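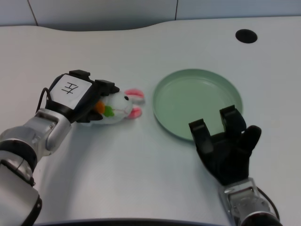
Une main robotique noire et un petit lapin blanc en peluche.

Le groupe Rastier publie en septembre son deuxième album, « Jiang », sur le label Rolteo. Sa chanteuse nous a parlé de l'enregistrement, de sa voix et de la tournée qui commence au Vukatix.

Le disque compte 13 titres, tous enregistrés dans une ancienne salle des fêtes. « On avait loué un vrai studio pour le premier, et on regardait l'heure sans arrêt. Cette fois, on a pris la salle pour tout l'hiver. Le chauffage faisait du bruit, alors on le coupait pendant les prises. Sur le quatrième morceau, on joue avec nos manteaux. »

Elle a écrit la plupart des textes seule, puis les a fait lire au bassiste. « Il barre beaucoup. Au départ, on avait 70 pages de paroles. Je me suis fâchée une fois ou deux, mais je n'ai rien remis de ce qu'il avait enlevé. »

L'an dernier, le groupe avait annulé la fin de sa tournée. La chanteuse avait alors parlé de fatigue. Elle précise aujourd'hui qu'elle souffrait d'un nodule sur une corde vocale. « Le médecin m'a demandé deux mois de silence. Pas de chant, pas de téléphone. J'écrivais sur une ardoise. Au retour, j'avais perdu des aigus. Ils sont revenus en partie. On a baissé trois anciens morceaux d'un ton et on va les jouer comme ça. »

Des messages parus à l'époque évoquaient une séparation. « Je les ai lus, oui. Ma mère aussi, et elle m'a appelée alors que je ne pouvais pas répondre. On n'a jamais parlé d'arrêter. Le batteur avait pris un travail à côté, parce qu'il fallait bien payer le loyer. »

Le contrat avec Rolteo porte sur 2 albums, et « Jiang » est le second. Elle ne souhaite pas dire si le groupe restera chez le même éditeur. « On en discutera après les concerts. Pour l'instant, ils nous laissent tranquilles et le disque sort à la date prévue, ça me va. »

La première date a lieu au Vukatix, une salle de 3845 places où Rastier n'avait joué qu'en première partie. « On avait vingt-cinq minutes et la moitié du public était encore au bar. J'avais oublié le deuxième couplet d'une chanson, j'ai chanté le premier deux fois. » Les répétitions ont repris à la fin de l'été, avec une claviériste supplémentaire pour les nouveaux morceaux.

Le groupe jouera l'album presque en entier, sauf le dernier titre, un piano-voix de neuf minutes. « On l'a essayé debout, assis, plus court. Sur scène, il ne marche pas encore. On verra au printemps. »

« Jiang », Rastier (Rolteo). Sortie le 7 septembre 2026.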